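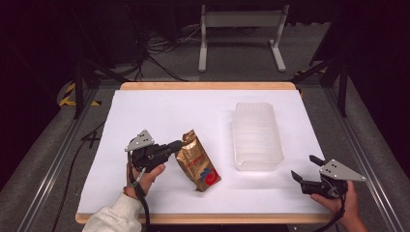
My neighbor says cold brew from a jar always tastes like wet cardboard, and why would anyone wait that long for it when the coffee place on Dudley sells it by the cup? Fair question! I used to think the same. Then I added up a summer of iced coffees and got a number I'm not going to print, and I've been making my own ever since.

You need coarse ground coffee, cold water, a big jar with a lid and something to strain it through. I use a cheap Nomano mesh strainer lined with a paper filter. A clean dish towel will do if you don't mind it being brown forever.

Start with the grind. Go as coarse as your grinder allows, like chunky sea salt. My first batch was regular drip grind from a bag and it was pure mud (that may be the cardboard my neighbor remembers).

Put the grounds in the jar, one cup of coffee to four cups of water. Pour the water in slowly and stir until there are no dry clumps floating on top. Let it sit a minute and stir again.
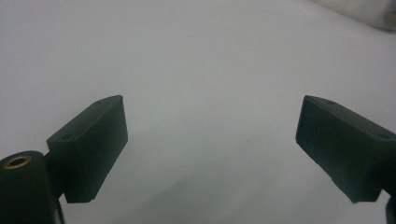
Now put the lid on and leave it on the counter for 12 hours. I start mine after dinner and strain it before work. In the fridge it needs longer, maybe 18, and I think it comes out a little flatter. I once forgot a jar for a day and a half and drank it anyway. Don't.

Straining is the boring part. Pour it through the plain mesh first to catch the big stuff, then rinse the mesh, line it with the filter and pour again. The second pass takes up to 30 minutes and you can't rush it — squeezing the filter just pushes the silt through. Go fold laundry.

What you have now is concentrate, so cut it with the same amount of water or milk. I like a bit less water and a lot of ice. It keeps a week in the fridge with the lid on tight.

If yours tastes sour, give the next batch a couple more hours. If it's bitter, take a couple off. Our water here in Flevton is pretty hard, so I run mine through a filter pitcher first. Old grounds go on the tomatoes, but let them dry out or they get fuzzy.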